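4.2 Summer attendance and first-year enrollment

The records cover 3,028 students who were in tenth or eleventh grade when they first signed up for an after-school program in the Setmont district. Of these, 236 also took part in the summer session, which ran for six weeks on the campus of Bustero College. We matched both groups to the college enrollment files using name, birth date and high school. Students who moved out of the district before graduation were kept in the sample if their new school could be found.

Summer students were more likely to enroll in college in the fall after graduation, and the gap stayed when we compared students with similar grades and family income. It was widest among students whose parents had not attended college. Among students with at least one parent who held a degree, the difference was small and could be due to chance.

We do not treat the whole gap as an effect of the summer session. Students had to apply, write a short essay and get a signature from a teacher, and those who did so may already have been planning on college. The Wuyts survey, given in the spring before the session, asked about such plans, but only 91 of the summer students filled it out. Adding their answers to the model made the estimate smaller — it did not remove it. 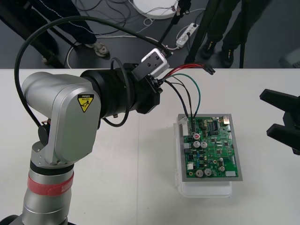

Figure 3. Silver robot arm over a white table, with a caution sticker on the joint housing.

Course choice is a second concern. The summer session offered math, writing and a science elective, and students ranked the electives before they arrived. Most got their first choice. We found no clear link between the elective a student took and later enrollment, though some of the groups were too small to say much.

Attendance mattered more. Students who missed more than 2 days of the session looked much like the after-school group by the following fall. Many of the absences were recorded as work or child care at home, and the program had no money to replace lost wages. Transportation was covered by the Flereo grant in both years, so we doubt that distance explains the pattern.

Section 4.3 turns to students who enrolled but left before the end of their first year.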